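Evaluating the Kiter Two-Arm Kit for Small Packing Jobs
Veronica Neagu and Eliécer Correa
Project advisor: Parisa Mousavi

Our project was to decide whether the Kiter kit, sold by Brendmont, would suit a teaching lab that wants to show simple packing work. We had the kit for 5 weeks in the spring term. Setup took us 3 afternoons, mostly spent on calibration. The parts we chose were small black cases, handled on a white tabletop.
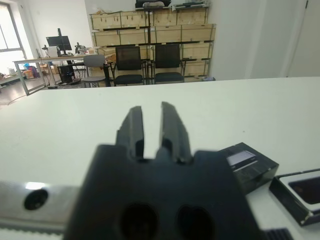 Does the kit need its own computer?
The control software runs on any recent desktop with a wired network port, and we used one the lab already had.

We wrote 6 short routines. Each one could be started from the menu or from a script, and we ended up using scripts for everything. The menu is fine for a first try – after that it is slow. 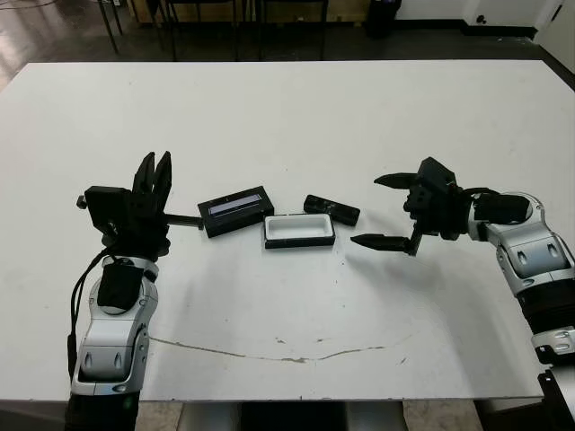
The manual covers single-arm moves well but gives only two pages to using both arms together. Milagros Grajales at Brendmont sent us a longer draft of that chapter, and it answered most of our questions about timing between the arms. 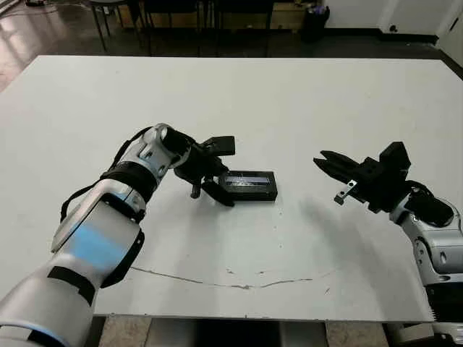 Our scoring sheet gave the kit 56 points out of 80. It lost the most on documentation and on the price of spare fingers. We recommend it for a lab with one staff member who can write basic scripts – otherwise the support plan should be added to the order.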